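About Elell

Elell packs and ships small orders for shops that would like to spend their day on something other than boxes and labels. We opened in April with one work table and 2 customers, Rellberg and Wuisan. Rellberg sells sewing notions and Wuisan sells kitchen linens, and both are still with us. We now pack for 33 shops, most of them one-person businesses.

What we do

Stock comes in, gets checked against your list and goes on a shelf with your name on it. When an order arrives, we pull the items, bag them, weigh them and hand them to the carrier. Orders received before noon leave the same day. Our busiest day so far was 1,511 parcels, and we would rather not repeat it without more shelving.

How the tables are set up

Every packing table follows the same plan. Bags sit in a plastic crate on the left and the scanning pad goes in the middle, where everyone can reach it. We tried keeping the bags under the table for a while and went back. Bags stay loose in the crate — folding them took longer than packing the orders did.

The pad has a ruler scale printed along its edge, handy for checking whether something will go in a small mailer or needs the next size up. Tables are cleared at the end of each shift and the crates are filled again for the morning.

Returns

Returned items are opened, checked and either put back on the shelf or set aside for you to decide. We hold set-aside items for 6 weeks. Drorar, our stock list program, shows you what came back and in what condition.

Visiting and hours

Customers are welcome to come by and see their stock. Please write first so that we can have it pulled. We are closed on 25th December and open every other working day — shorter hours apply during inventory, and we post those on the contact page.

New customers can start with as little as one shelf. Send us a list of what you sell, the size of your largest item and how many orders you ship in a normal month.

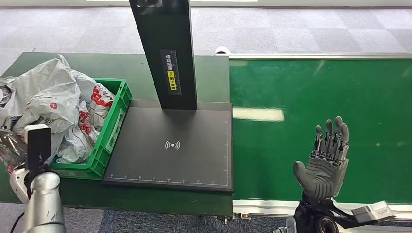
We answer with a price by the next working day. There is no setup fee, and you can leave with a month's notice.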